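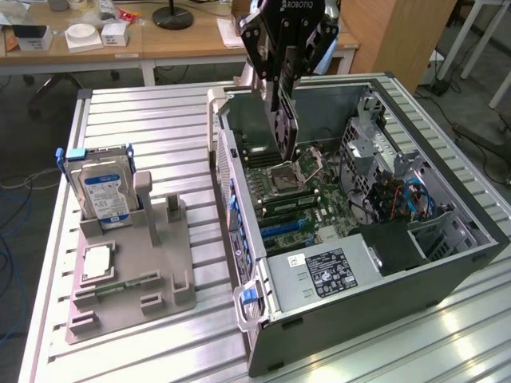 Me aplican la regla proporcional por infraseguro en el contenido, ¿puedo discutirlo?

Publicado por Anwara Karunaratne en Seguros de hogar

Hola a todos, a ver si alguien me orienta porque llevo desde el lunes 3 de febrero dándole vueltas al mismo correo y ya no sé ni lo que leo.

Tengo el seguro de hogar con Falora desde que compré el piso, hace ya unos cuantos años. Se rompió el latiguillo del lavabo, el agua pasó al dormitorio y se estropearon la parte baja del armario, una cómoda, una alfombra y bastante ropa que tenía en cajas debajo de la cama (sí, ya lo sé, no me riñáis). Del suelo y del rodapié no tengo queja, eso lo llevan por continente y me han dicho que lo arreglan ellos. El lío es con lo mío, con el contenido.

Vino un perito de un gabinete que se llama Irkham, muy amable, hizo fotos de todo y también se dio una vuelta por el salón y la cocina, apuntando cosas. Yo pensé que era por si había llegado el agua. Pues no: por lo visto estaba valorando la casa entera. Y ahora me escriben diciendo que el capital que tengo contratado de contenido es la mitad de lo que valen mis cosas, que hay infraseguro y que por eso me pagan la mitad del daño. Me ofrecen 333 euros.

Yo nunca he mentido en nada. El capital lo puso la chica de la oficina cuando firmé la hipoteca, me preguntó los metros y poco más, y cada año me sube la prima sin que nadie me llame. ¿De verdad pueden hacer esto? ¿Y si acepto el dinero pierdo el derecho a protestar? Me dan 10 días para contestar, o eso pone.

Gracias de antemano y perdón por el tocho.

Respuesta de Khoa Nông

Hola, Anwara. Trabajé una temporada larga tramitando siniestros en una correduría pequeña, en Arnville, y de estos casos he visto para aburrir. Te cuento lo que yo miraría, con la advertencia de siempre: no tengo tu póliza delante y todo depende de lo que ponga en ella.

La regla proporcional existe y es legal, está en el artículo 30 de la Ley de Contrato de Seguro. Si tus cosas valen el doble de lo que aseguraste, el asegurador puede pagarte la mitad de cada siniestro, aunque el daño sea pequeñito y quepa de sobra en el capital. Da mucha rabia, pero así funciona. Ahora bien, el mismo artículo deja que las partes pacten que no se aplique, y muchísimas pólizas de hogar lo pactan, a veces con condiciones: que el capital se revalorice cada año con un índice, que la diferencia no pase de cierto porcentaje, que el daño sea por agua y de poca cuantía... Así que lo primero de todo es coger las condiciones particulares (las particulares, el cuadernillo general viene después) y buscar «infraseguro», «regla proporcional» o «derogación». Si tienes la revalorización automática contratada, y por lo que dices de las subidas podría ser, léete esa cláusula con lupa.

Lo segundo: pide el informe pericial completo. No el resumen del correo, el informe con el desglose. Escríbeles pidiendo el detalle de cómo se ha calculado el valor del contenido preexistente, que así se llama. Ahí es donde yo he visto más errores, y algunos gordos.

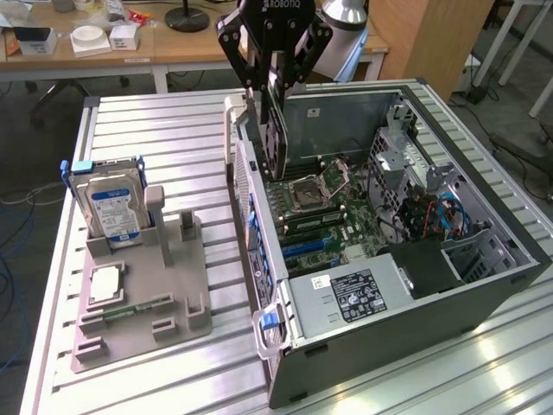 El error más habitual es meter en el contenido cosas que son continente. La cocina montada, los armarios empotrados, la caldera, a veces hasta las puertas. Si tu armario es empotrado y te lo han puesto como mueble, te han hinchado el valor de lo tuyo y encima te pagan menos por él. Otro clásico es valorar los aparatos sin mirar en qué estado están. Piensa en un ordenador de sobremesa como el de la foto, tumbado, sin la tapa lateral y con el zócalo del procesador vacío: si en el inventario aparece «equipo informático» a precio de ordenador completo, ahí ya te han sumado algo que no corresponde. Y lo mismo vale para la tele vieja del trastero o la bici sin rueda. Repasa línea por línea con un boli, hazte tu propia lista y donde no estés de acuerdo apunta tu cifra y por qué.

Mira también si tu póliza habla de valor a nuevo o de valor real. Me he encontrado informes que calculaban lo que tienes en casa a precio de nuevo y luego el daño con depreciación por uso. Así salen las cuentas siempre a favor de los mismos, claro. Tiene que usarse el mismo criterio en los dos lados. 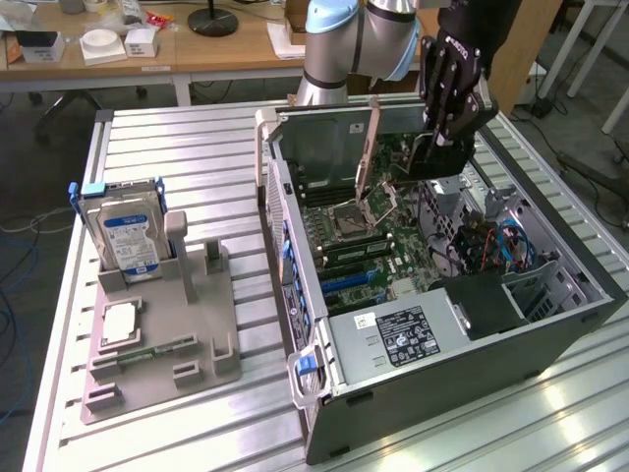 Y con todo eso ya puedes contestar. Yo mandaría un escrito corto, por correo y guardando el acuse, diciendo que no estás conforme con la valoración, que solicitas el informe y que adjuntas tus observaciones. Sobre los días que te dan, contesta dentro del plazo aunque sea solo para decir que no aceptas y que estás pendiente de documentación. Que se te pase no significa que renuncies a todo, pero es mejor no darles la excusa de cerrar el expediente.

Lo de cobrar: puedes aceptar el dinero como pago a cuenta, y dilo con esas palabras. Lo que no haría es firmar nada que ponga «finiquito» o «me doy por indemnizada por todos los conceptos». Si te hacen firmar eso para pagarte, no firmes todavía.

Si te dicen que no, siguiente parada el servicio de atención al cliente de la aseguradora, y después la Dirección General de Seguros. También está lo de nombrar tu propio perito, artículo 38, pero lo pagas tú, y por la cantidad que te juegas no te sale a cuenta ni de broma. Ah, y mira si tienes defensa jurídica en la póliza, aunque para reclamar contra la propia compañía suele venir muy limitada.

Respuesta de marisa_lp

A mí me pasó igual con otra compañía y al final cobré todo. Llama y ponte pesada, pide que te pase con un responsable. Yo llamé 2 veces y a la segunda me lo arreglaron. Y cámbiate de seguro en cuanto puedas, avisando con un mes, que en marzo siempre hay ofertas.

Respuesta de tono_garcés

Totalmente de acuerdo con Khoa en lo del informe. Solo añado una cosa: lo de que el capital lo puso la de la oficina te puede servir. Si conservas la solicitud o el cuestionario que te hicieron, mira qué te preguntaron exactamente. En mi caso el mediador (Lương, un señor que lleva los seguros de medio barrio) guardaba el cuestionario original y se veía que nadie me había preguntado por el valor de los muebles. No sé si jurídicamente eso tumba la regla proporcional, eso que lo diga quien sepa, pero en la reclamación lo puse y creo que ayudó.

Y sube el capital ya para la próxima, que la diferencia en el recibo suele ser menos de lo que uno se imagina.

Comentario de Anwara Karunaratne

¡Mil gracias! He encontrado la revalorización en las particulares, está contratada. De la regla proporcional pone algo en una cláusula de la página siguiente pero está redactada que no hay quien la entienda, esta noche la copio aquí entera. Y el armario ES empotrado. Ya he pedido el informe.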